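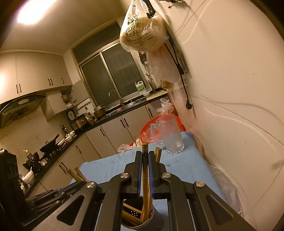 Why let a student club record its own demonstrations in home kitchens? Homes are wonderfully varied, and the students who live with that variety notice things a lab bench hides.

4.2 Collecting the demonstrations

The Plollness club split into teams of three, each with one hand-held gripper, and over 16 sessions they gathered roughly 400 short recordings. Chopsticks quickly became the favourite task (Figure 2). A single stick has to be gripped and drawn up out of a holder full of near-identical neighbours, and we were delighted by how keenly the students argued over the best angle of approach!

Tobias Yazzie, then in his first year with the club, wrote the labelling guide that every team went on to use. It marks the moment the fingers close and the moment the stick clears the rim - nothing more.

Figure 2. Chopstick task, Plollness club: one wooden chopstick held between the padded fingers, with others still in the dark grey holder.

The recordings were then passed to the Drarncombe team for training, as described in Section 4.3.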